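Cleaning a felt play food bottle without ruining the stitched label

Crafts & Sewing > Toys and soft goods
Viewed 1698 times

Posted by Skututstead

I have a box of felt play food that gets used every day, and most of it is easy to look after. The flat pieces (bread slices, cheese, lettuce) I rinse in the sink and press under a towel. The one I'm stuck on is the ketchup bottle. It's stuffed, red, and stands up by itself, and it has a white label patch sewn on the front with embroidered letters in black and red and a green border.

The red part is covered in lint and little pills. The white part of the label is starting to look gray. There's also a sticky spot near the bottom that I think is jam.

I don't know what the felt is made of. It was secondhand and there is no tag. I don't know what the stuffing is either. It feels like ordinary polyester fill but there is something heavier at the base.

What I want to know:

Can a stuffed felt piece go in the washing machine in a mesh bag?
Will the red run into the white label?
Is there a way to get the fuzz off without cutting the stitching?

I already tried a lint roller. It took off the loose hair and left everything else.

Posted by Lorer

Cold water, mesh bag, gentle cycle. I do all of mine that way and they come out fine. Let it air dry.

Comment from Skututstead: Were any of yours red with white sewn onto them? That's the part I'm worried about.

Comment from Lorer: No, mine are mostly vegetables. One carrot went a bit flat.

Posted by Pridard

I would not put it in the machine. I've made and repaired felt food for a long time and the stuffed pieces are the ones that come back to me in bad shape. If it's wool or a wool blend, the agitation will shrink the body and the label patch may not shrink with it, so you get puckering all the way around the seam. If it's acrylic or polyester felt it won't shrink much, but it will pill worse than it does now. You also don't know what is in the base. If it's rice or dried beans it can't get soaked at all.

Test the color first. Wet a white cotton swab with cold water and one drop of dish soap, press it on the back of the bottle near the bottom, and hold it there for a full minute. If the swab comes away pink, stop and use only dry methods anywhere near the label. Do the same with the black and red thread. Red floss is the one that usually bleeds, and hand-stitched pieces are sometimes done with whatever thread was in the drawer.

If the swab stays clean:

Scrape the sticky spot with the edge of a spoon. Dab it with the soapy swab, then with a swab of plain water. Don't rub in circles, it raises the fibers.

For the label, use a barely damp white cloth and work from the center of the patch out toward the border. Dab between the letters. Blot with a dry cloth after each pass.

Stand it upright on a rack to dry, away from a heater. Give it overnight even if the surface feels dry.
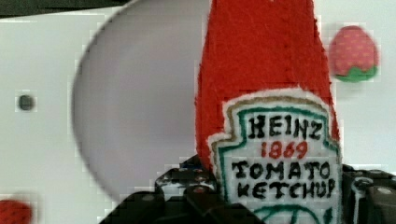 On the fuzz, wait until it's completely dry. I use small embroidery scissors for the pills close to the patch and a battery fabric shaver for the rest, on the lowest setting. Keep the shaver well clear of the letters. Raised thread catches in the guard and one snag can pull out half a word. For lint stuck in between the stitches, a piece of masking tape wrapped around a fingertip works better than a roller – press and lift, don't drag.

A crease in the body is usually just the stuffing shifting. Roll the bottle between your palms and it should even out. If it doesn't, open a small length of the back seam, add a pinch of fill, and close it with a ladder stitch in matching thread.

Comment from Skututstead: The swab test came up clean on the felt, and very slightly pink on the red thread. I'll stay away from the numbers and just do the white edges.

Comment from Pridard: Good plan. A dry white eraser will take some of the gray off around the numbers. Go lightly.

Posted by Paul

Baby wipes for the jam. Test it on the back first.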